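I have a question I used to ask my grandma all the time, and she never got tired of it: where does the color in my clothes come from?

She'd point at the garden. I thought she was kidding! But for most of human history, that's pretty much where people got it — from leaves, roots, bark, berries, bugs, and even sea snails. I've been dyeing cloth for years now, and I still get excited every time I pull something out of the pot. So let me tell you how it works.

## What is a dye, anyway?

Paint sits on top of things. If you paint a wall, the paint makes a thin skin over it. A dye is different, because it soaks in and holds on to the tiny threads (we call them fibers) that make up the cloth. That's why a dyed T-shirt still feels soft and a painted one feels crunchy.

Some dyes need a helper to hang on. The helper is called a mordant, which comes from an old French word for "biting." I love that. You soak the cloth in the mordant and it helps the color bite! One of the most common mordants is alum, a kind of salt made of white crystals.

## The blue that hides

My favorite dye is indigo, and it's also the weirdest. The blue comes from plants with plain green leaves. You could walk right past one and never guess.

Indigo won't dissolve in ordinary water, so dyers have to change it first in a special pot called a vat. Inside the vat the liquid looks yellowish green. You dip your cloth, wait, and lift it out — and it's green too. Then the air touches it and it turns blue while you stand there watching. My friend Ileana screamed the first time she saw it. (So did I, but I was older and should have known better.)

One dip gives you a pale sky blue. If you want it darker you dip again, and again, and let the cloth have some air in between.

## A purple for emperors

Long ago, around the Mediterranean Sea, people made purple from sea snails. It took thousands of snails to color one fancy robe, so you can imagine the price. And the smell! Dye workshops were stinky places. In ancient Rome there were even rules about who was allowed to wear the very best purple.

## The teenager who changed everything

In 1856 an 18-year-old student in London named William Perkin was trying to make a medicine in his home lab. It didn't work. What he got was a dark sludge, and when he cleaned up with alcohol, he saw a gorgeous purple. He tried it on silk and the color stayed.

People went wild for it. Soon chemists were making all kinds of new dyes, and bright clothes got a lot cheaper. Most of the clothes in stores today get their color from dyes made in factories.

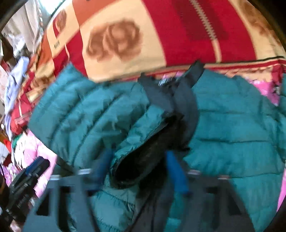
## Try it with an onion

Ask a grown-up to do the stove part with you.

1. Save the dry, papery skins from five or six yellow onions.
2. Put them in an old pot, cover them with water, and simmer for an hour.
3. Let it cool, then strain out the skins.
4. Wet a piece of white cotton, put it in the pot, and leave it overnight.
5. Rinse it and hang it in the shade.

Mine usually comes out golden, but once I got a deep orange and I've never managed to do it again. If you try red onion skins, write the color down next to the date so you'll remember which was which!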